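I work with simulated robot tasks at a small company, Troltby. This spring I was given the job of writing our rules for simulation runs. I want to share some of them, in case other teams have the same troubles. It is a longer thread, please be patient with me.

1/ Start with the name of the room. We had two door rooms with almost the same name, and for most of May people compared results from one with results from the other. Now every room has one name and one version number, and when a door is moved even a little, the version number goes up.

2/ Write down the start pose of the arm before you press run. "Same as before" is not a start pose. I have written this myself in the log more than once, so I am allowed to be strict about it.

3/ Look through the robot's own camera views before you look at any score. All of them, also the boring ones. Our rule says the first still of each view is saved together with the run. 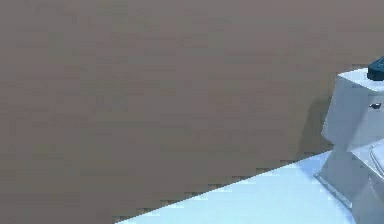
4/ If a view is changed after the first run, the runs before and after do not go in the same table. This was the rule with the longest discussion. Some colleagues found it too hard. I still think it is right, and Hellström, who receive our reports, asked for the same thing in their own words.

5/ Decide what "open" means. For us the door counts as open at 50 degrees, measured at the hinge. Before that we had "clearly open", and two reviewers could look at one run and give two answers.

6/ A door that is already a little open at the start is a different task from a closed door. Please do not mix them. The handle does not need to be turned, so the result will look better than it is. 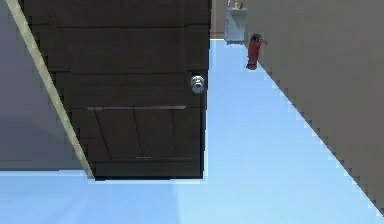 Door room, version 7. The door is partly open, with a round knob.

7/ Things on the walls belong to the room. We treat a fire extinguisher in the same way as we treat a door: if the arm touches it, this is a contact and it goes in the log. It does not matter that the task was finished anyway.

8/ Change one thing at a time. Light, floor colour, door weight, knob shape. I know it is slow. In one old report from the Plovholm project we changed the light and the knob together, and I cannot tell you today which one made the difference.

9/ Failed runs stay. The last set had 106 runs and 16 of them were stopped early by a person. All 16 are in the report, each with one line about why. A person who stops a run must write this line the same day, while it is still fresh.

10/ Say "in simulation" in the title of the report and again beside each result. Readers cut out one table and send it to their manager, and then the words from the title are gone.

Somebody asked me if we follow a published standard. For the simulation part, no, these are house rules. For the real cell at Uteck we follow the safety rules of the site, and a good simulation result does not give permission to skip any of them.

Still open for us: how long to keep the saved stills. At the moment we keep everything and the disk is not happy. If your team has a rule for this, please write it in the replies, I would like to read it.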